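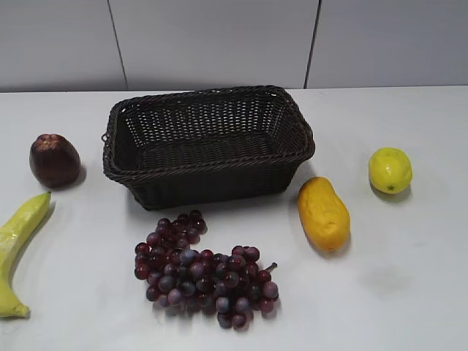 My aunt left me her fruit. Her brother got the apartment in Vunwood and my cousin got the car, and I got a basket and five pieces of fake fruit, in a box with my name on it in green marker. The lawyer's office in Rernetitz mailed it to me, and the postage was more than I'd have paid for the lot at a yard sale.

You have to understand that I hated that fruit. Every summer of my childhood I spent two weeks at her place, and every summer I forgot and bit something. The apple got me when I was 7. The papaya got me later than I'd like to admit, and I ran around the kitchen spitting while she laughed so hard she had to hold on to the stove. She never once warned me! She'd see me reaching and just go quiet and stir her tea.

So I took it all out on my white table and looked at it for a while. The basket was nicer than I remembered, dark brown, with that fat twisted rim I used to run my thumb along when the grown-ups were talking about money. I'd forgotten the banana completely. The grapes I remembered fine, because she used to dust them with a paintbrush.

I called Sunil Wanigasekara, who lived across the hall from her for most of my life and knew everything.

"Oh, the Bahrami fruit," he said.

"It has a name?"

"She bought it from old Bahrami when he closed the shop. It was in his window. He wanted 400 and she gave him 75 and a cake."

"Seventy-five for this?"

"It was a very good cake," Sunil said.

Then he asked me whether I had the lemon, and he asked it so carefully that I picked the thing up while we were talking. Bright yellow, little green spot where the stem had been. I shook it next to the phone. Nothing.

"Was there supposed to be something in it?"

"No, no," he said. "I gave her that one. There was no lemon in Bahrami's window. I took the train to Milturov to find it, and she said it was too yellow and put it at the back, behind the papaya, for thirty years."

I didn't know what to say to that. I could hear his radio going, the same station he used to play through the wall when I was trying to sleep on her couch.

"Do you want it back?" I asked.

He thought about it — I could hear him moving a chair.

"Is it still too yellow?"

"It's pretty yellow, Sunil."

"Then you keep it," he said. "But put it in the front."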